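# Setting Up a Recruiting Contact Log for a High School Player

Updated Sun 13 July

A contact log is one spreadsheet that records every exchange between a player and a college program. Start it before the first camp. Rebuilding it later from old emails takes an evening and leaves gaps.

## Columns

Create one row per contact, with these columns:

- Date
- School and division
- Coach and title
- Type (call, text, email, camp, visit)
- Who started it
- What was said
- Next step and due date

Keep "Who started it" as a plain P or C, for player or coach. Sorting on that column separates schools that are recruiting the player from schools that are only answering.

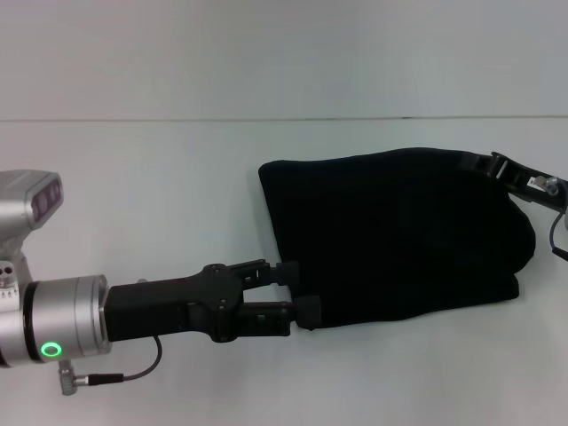
Freeze the header row and turn on filters. Use a separate sheet for film links, with one line per game and the player's jersey number and color on each line. A coach opening a clip cold needs both.

## Logging an event

Enter contacts the same night. At a two-day tournament such as the Becerra Classic, a player may speak with several assistants between games, and the names blur by the second morning.

1. Write the coach's name and school on your phone as soon as the talk ends.
2. Add one line on what was asked.
3. Move both to the sheet that night.

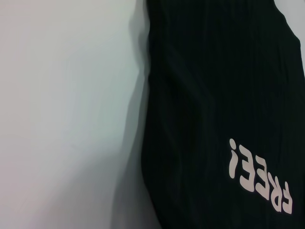 Coaches at a crowded gym identify players by number and by what they wear, so record the warm-up top too. Use a short entry that would pick it out from across a court. Plain black cloth is a weak identifier on its own — half the gym may be wearing it — so put the team name, Grulusano or Tovimum, next to the color.

## Follow-up

Send a thank-you email within two days. Keep it under 600 characters: name, graduation year, the game the coach watched, one film link, next event.
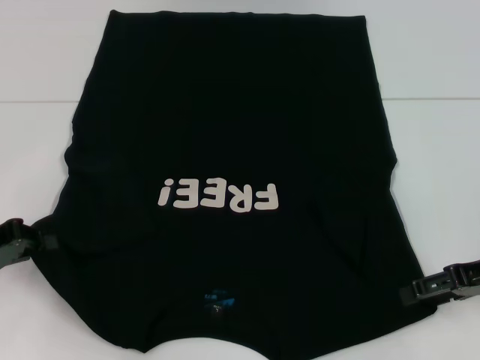
If there is no reply, wait for new film before writing again. Log the unanswered email anyway, with the next step set to "new film."

Larasati Gunawan, who keeps the log for the Clusov program, clears out closed rows every September. She moves them to an archive tab and deletes nothing, as coaches change jobs and an old contact can turn up at a new school.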